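Elari Publishes Results of Simulated Gripper Comparison

Wednesday, March 22, 2023 – Elari today released the results of a comparison between two parallel-jaw gripper settings for its two-armed household robot. The tests were run in Wimetti, the company's simulation software, and covered 299 trials in furnished rooms.

The company compared its standard controller, which closes the fingers at a fixed speed, with a newer version that slows the fingers as they near an object. Each version was given the same starting positions and the same set of bowls, cups and plates.

The newer controller completed 231 of the trials without dropping or pushing the object away. The standard version completed 190. Most of the difference came from small, light dishes placed toward the back of a counter, where the arm has to reach at a low angle.

"Small bowls were the problem from the first week," said Samira Nseir, who leads manipulation testing at Elari. "The old controller would bump the rim and the bowl would slide. We changed the closing speed and left everything else alone, so we know where the gain came from."

The trials used views from the robot's own head camera, including views taken with the head tilted well to one side. Elari added the tilted views in December after the engineering team asked for harder camera positions. 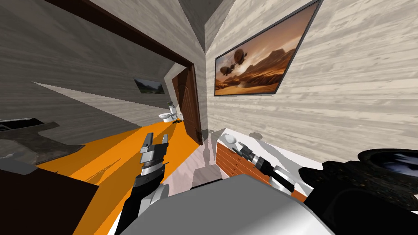 Simulated view from the robot during a countertop trial, with the right gripper pointed toward a small white bowl. Credit: Elari

Another 36 trials with a narrower finger design were stopped early and are not part of the totals. Samer Qaisi, controls engineer, said the narrow fingers will be tested again once their contact model is fixed.

"These are simulation numbers," Qaisi said. "We still have to run the same set on hardware, and I expect some of them to drop."

Hardware trials will take place at the Mahasneh test site this year. The trial list and scoring rules are available from Elari on request.

Media contact: Carla Darwish, Elari Communications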